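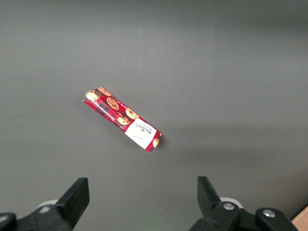
The cookie carton on the gray table at Flundham, with the gripper open.

Visit report: the Flundham open day, 19/06/2021

I went to the open day with one question, which was whether any of these machines could do a chore in my house or stock a shelf in a small store. I used to manage a grocery store, so the second half of that interests me as much as the first. The short answer is that a few of them can do a small part of a chore, slowly, when the rest of the job has been set up for them. The longer answer takes in three rooms and a lot of standing.

Flundham is a shared test building on the edge of Stestgate. You park behind it and walk around to the loading side, where they had a sign-in table and a stack of floor plans. The plan was wrong about the restrooms, which are upstairs. Visitors went through in groups of 15 and each group got an hour, with a guide and then whoever was running each station.

The first room was groceries. The task was picking up packaged food from a table and putting it in a tote, one item at a time. The item when our group came up to the rail was a carton of chocolate chip cookies, red plaid, with what looked like the Walkers name on the white label. It was lying at a slant on a bare gray tabletop. The arm had two black fingers and a small camera mounted by them, and a screen on the wall showed us what the camera was getting.

A long thin box is a fair test. It is roughly four times as long as it is wide, so there is an easy way to grab it and a bad way. Across the narrow side, the fingers can close on it. End to end, they can't. The edges of this one were a little creased, and the operator said they don't swap cartons out when they get scuffed, as store stock gets scuffed too. I agreed with that. On my old shelves the boxes at the back always looked worse than that one.

We watched 4 picks with different items. Three went in the tote. On the other one the arm came down, closed beside the item, went back up and waited for the operator to press a button. Each try took long enough that people started talking among themselves. I could have filled the tote by hand during the first one.

They had a results sheet taped to the rail. Since the station was set up it had made 1,561 tries, and 1,275 of them had ended with the item in the tote. That is better than four out of five. For a demonstration I thought it was good. For a store it would not do, as every miss needs a person to come over, and if a person is standing there you may as well have them pack the order. I asked if the sheet covered crowded tables as well as single items. It was single items only. Crowded tables were a separate test and they didn't have a sheet up for that.

I also asked about the things that gave my clerks trouble: bags of salad, netted onions, eggs. Bags were "being worked on." Eggs had not been tried. The operator was straightforward about all this and I appreciated it.

The second room belonged to Trerkska, a small company that wants to put a machine in ordinary kitchens. Theirs was unloading a dish rack into a cupboard. It was plastic cups and plates only, and the cupboard had no door. It did the cups well. It put each one down the right way up and left an even gap between them - more even than I would leave. Plates were slower, and it stopped once when a plate leaned against the one behind it. The guide restarted it and it carried on from the same plate.

A woman in our group asked if it could take a glass. They said yes, but not today. She asked what happens when the cupboard is already half full, and they said it had to be shown the cupboard first. I wrote that down, because I think it is the main problem with home use. My cupboards are different every day. One shelf holds whatever didn't fit on the other shelf.

Price was not discussed. There was a leaflet with a form for people who would let Trerkska test a unit at home from August. You need a kitchen with clear floor space and a counter at standard height. Mine has neither, so I left the form.

The last room was Rattanakul, who do shop-floor work, and this was the most finished thing I saw. It was a cart that drives along an aisle at night and checks shelves for gaps. It doesn't pick anything up. In the morning you get a list of what is low and where. They had built two short aisles and let us take items off to see if it noticed. It found the gap where I took out a row of soup. It missed a box I had turned sideways at the front with nothing behind it. Any new clerk misses that as well, for the first week.

I would have paid for that cart when I had the store. It takes over a job people hate and do badly at the end of a shift, and a mistake only costs you a walk down the aisle. Filling the gaps is still done by hand.

At the end there was coffee and a question session in the hallway. Most of the questions were about jobs. One man wanted to know about folding laundry, and the answer was that nobody in the building was doing laundry this year. Someone else asked how long until the grocery arm could work without an operator. The guide wouldn't give a date.

Some practical notes if you go to the next one. Book the first slot, as by our turn the rooms were warm and the second one was hard to hear in. Stand at the left end of the rail in the grocery room, where you can see both the arm and the screen. There are no seats until the hallway. Parking is free but the lot is small, and the overflow is a ten-minute walk with no sidewalk for part of it. Kids are allowed and the ones in our group liked the dish rack best.

I plan to go again next year, mainly to see if there is a sheet up for the crowded table.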